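Paging Through a REST API in Java Without Losing Rows

I spent a good part of this week moving our order export over to a new endpoint, and the part that ate most of my time was paging. So let's write a small Java client that pulls every record from a paged API. You'll want Java 11 or later, since we're using the built-in HttpClient, plus Jackson for the JSON.

My test data is a set of 1687 orders on a little service I call Tulen. It hands out 100 records per request and puts a field called nextCursor at the bottom of each response. Start by making one client and keeping it around:

HttpClient client = HttpClient.newHttpClient();

Please don't build a new one inside the loop (I did that for years!). You lose connection reuse and the whole thing crawls.
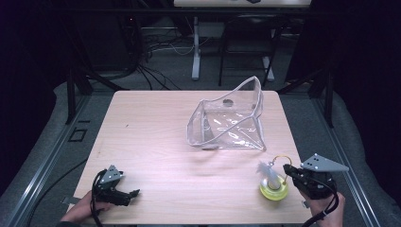 Clear bag on the table, one gripper at the left.

Next comes the loop. Keep a String called cursor, set it to null, and add it to the URL only when it has a value. Run it through URLEncoder.encode first, because cursors love to contain plus signs and slashes. After each response, read nextCursor from the JSON and stop when it's missing or null.

do {
HttpRequest req = HttpRequest.newBuilder(pageUrl(cursor)).build();
HttpResponse<String> res = client.send(req, BodyHandlers.ofString());
Page page = mapper.readValue(res.body(), Page.class);
orders.addAll(page.items);
cursor = page.nextCursor;
} while (cursor != null);

My friend Menaka Thambiah looked this over and asked where the status check was. Good catch! Look at res.statusCode() before you parse anything, or an error page lands in Jackson and you get a very confusing stack trace. 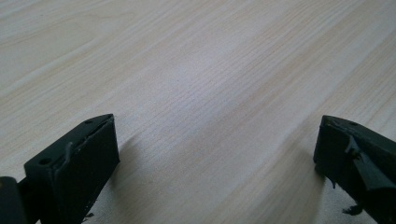

Can I stop as soon as a page comes back short?
It's risky. Some servers filter records after they cut the page, so a short page can show up in the middle. Go by the cursor.

Now for timeouts. HttpClient will happily wait forever by default, so add .timeout(Duration.ofSeconds(20)) to the request builder. For a 429 response, read the Retry-After header, sleep that long and send the same cursor again.
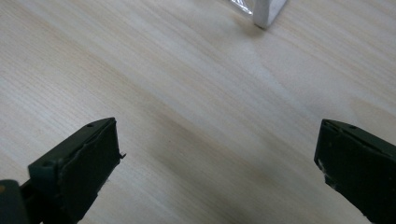

Retrying the same cursor means you may see a record twice if you had already saved part of that page. I keep orders in a LinkedHashMap keyed by order ID, so a repeat just overwrites itself and the order stays put.

To test all this, I point the client at a fake server with 240 records and make it fail on the second page. The map should still end up with 240 entries.

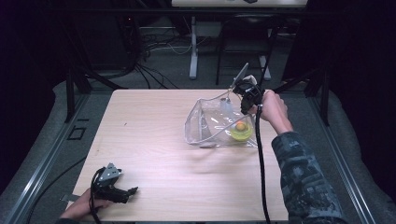

While you're in there, log the cursor on every request. If the job dies halfway you can paste the last one in and pick up from that page, as long as the server hasn't expired it. Tulen keeps cursors for an hour, and yours may be shorter, so check the docs before you count on it.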